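**Gandenis opens its practice tables to the neighbourhood**

If you've ever lost a fight with a bit of plastic wrap, you'll feel right at home at Gandenis this month. The small robotics workshop in Brestitz is teaching its machines to handle everyday household things, and it's doing it the old-fashioned way, with people showing them how!

The idea is lovely and simple. You take a gripper in each hand, the same sort the robot will use, and do the job yourself while the movements are recorded. Then you put everything back and do it again, a little differently (a new angle, a slower pull, whichever hand feels like going first). Project lead Zanele Naidoo wants 1000 good demonstrations of unwrapping and opening kitchen containers by December, and her crew has already got a fair way into them.

"I thought I'd be bored by lunch on my first day, and I stayed till they locked up," said Lachlan Treloar, who signed on in autumn. "You start noticing how much your fingers do without telling you. Wrap is the hard one. It slides, it sticks to itself, and you can't just yank it or the whole thing goes over."

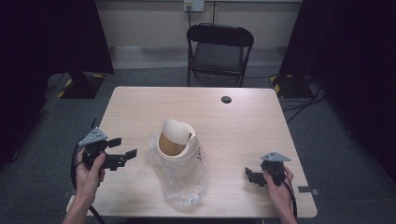

Do you need to know anything about robots to have a go?

A short lesson at the start covers all of it, and most people are comfortable with the grippers after a few practice rounds with a foam block.

The recordings go to Hywel Gwynne, who checks each one and sorts out the fumbles. He keeps more of them than you'd expect, including plenty where someone nearly drops a thing and catches it again. Those are his favourites, and he'll happily show you a few on the big monitor if you ask.

After that comes the really fun part, when a two-armed robot tries the same job on its own at the Radebe Street site. Its best run so far on a sealed tub took 41 seconds, and you could hear the cheering from the car park.

Visitor sessions run for 2 hours, with 5 spots in each. Bookings are through the front desk at Gandenis, and there's tea. Closed shoes, please, and tie back long hair.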